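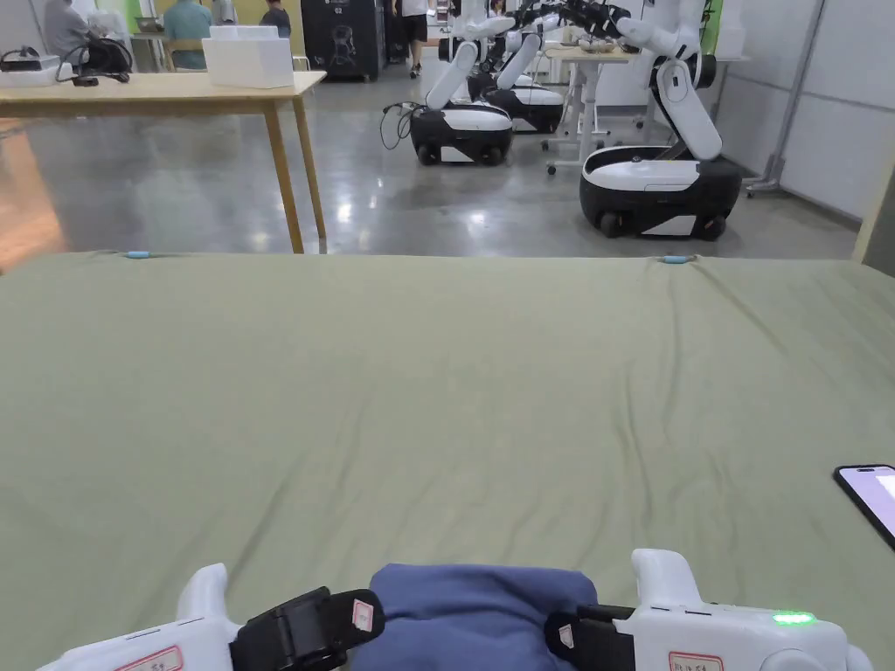 Clomus 80 mm f/2.8

Search Wala
Enter article title

The Clomus 80 mm f/2.8 is a manual-focus short telephoto lens made by the optical firm Clamusex for its Ruangrit series of medium format cameras. It was the second lens offered in the Ruangrit mount, after a 45 mm wide angle, and stayed in the catalog until the mount was dropped. On the Ruangrit's cropped digital back it gives a field of view close to that of a 63 mm lens on a full-frame camera.

Design

The optical layout was drawn up by Manuela Gentile and Chaiwat Ongart. It has seven elements in five groups, with one element of low-dispersion glass behind the diaphragm. Focusing moves the whole optical block forward, so the lens grows longer at close range. The front does not rotate, and a polarizing filter keeps its setting while the lens is focused.

The barrel is aluminum with a ribbed focus ring. The focus ring turns through 289 degrees from infinity to the closest distance of 0.7 m. Early reviews found this slow for street work but useful for portraits. The aperture ring has half-stop clicks from f/2.8 to f/16 and a full stop only between f/16 and f/22. Weight is 362 g without caps.

Versions

The first version has white distance markings in meters only. A second version, released in July of the following year, added a scale in feet and a deeper screw-in hood. It also replaced the original single coating on the rear group, which had been criticized for ghosting against bright windows. The glass is otherwise the same. Around 30 lenses were finished in bare metal for dealers and carry no serial number.

Reception

Tolera Tilahun praised the smooth background rendering but noted green fringing on high-contrast edges at f/2.8, mostly gone by f/4. Wanpen Petchrat measured mild pincushion distortion and found the corners soft until f/5.6. Both considered the supplied hood too shallow on the first version.

Adapters for mirrorless bodies are sold by several makers. Those with a narrow throat can cause dark corners at f/2.8.

See also

Ruangrit mount
Clomus 45 mm f/4
List of medium format lenses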